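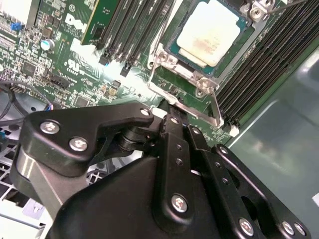
Escrever para quarenta pessoas é mais difícil do que escrever para ninguém, comentou uma leitora que assina Tawfik, porque quarenta pessoas podem responder. O comentário ficou por baixo de um texto do blogue Sillusholm, em março, e deu origem à conversa mais longa que aquele endereço já teve.

O Sillusholm existe há seis anos. Tem 497 entradas publicadas e 516 rascunhos, uma diferença que a autora conhece bem e que a incomoda menos do que incomodava. Os rascunhos são começos de contos, listas de palavras, duas cartas que não chegou a enviar e um poema sobre uma paragem de autocarro em que mexe todos os invernos.

O blogue pessoal foi dado como acabado várias vezes. Os leitores passaram para as redes, depois para os boletins por correio eletrónico, e muitos autores foram atrás. Ficou um grupo pequeno que continua a escrever em páginas próprias, quase sempre à noite, depois do emprego e da loiça. Não ganham dinheiro com isso. Alguns pagam o alojamento do próprio bolso e queixam-se quando o preço sobe.

Em Nitcombe, um desses grupos reúne-se uma vez por mês na sala de cima de um café. Chegam às sete da tarde, leem em voz alta durante uma hora e discutem durante outra. A regra é trazer qualquer coisa inacabada. Quem traz um texto pronto lê na mesma, mas fica para o fim. Em abril leu-se o primeiro capítulo de um romance que já mudou três vezes de narrador, e a discussão foi quase toda sobre a segunda versão, que metade da sala preferia. 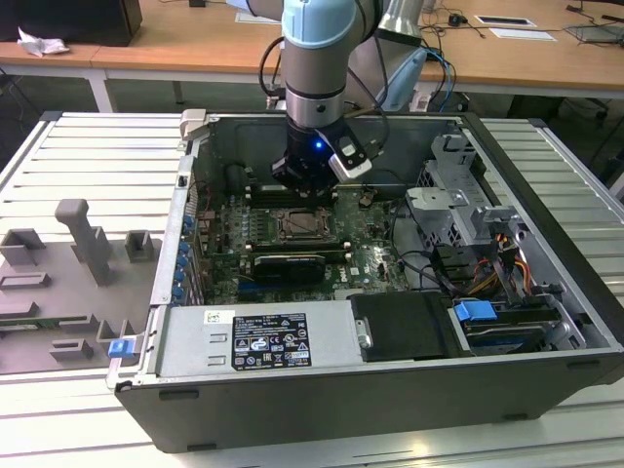
A falta de leitores aparece sempre nestas conversas, mas com menos drama do que se esperaria. Um dos participantes mantém há nove anos o Tandero, um blogue de crónicas curtas, e teve uma única vez 2.000 visitas num dia, por causa de um texto sobre sopa. Na semana seguinte escreveu outro sobre sopa. Não resultou, e voltou às crónicas sobre a rua onde mora.

O que pesa mais é a vergonha de insistir. Vários dizem que lhes custa contar à família que escrevem, e que usam palavras como «apontamentos» ou «umas coisas minhas». Outros deixaram de publicar durante meses depois de um comentário desagradável – às vezes uma frase só, de alguém que nunca mais voltou. A autora do Sillusholm esteve parada entre um verão e a primavera seguinte. Quando regressou, não explicou a ausência. Publicou um texto sobre tirar nódoas de tinta e teve quatro respostas, todas com receitas diferentes.

A conversa iniciada por Tawfik acabou por passar dos comentários para os próprios blogues. Houve quem respondesse com uma entrada inteira, e quem respondesse a essa resposta. A meio discutia-se já se vale a pena apagar textos antigos. A autora é contra, embora tenha apagado dois.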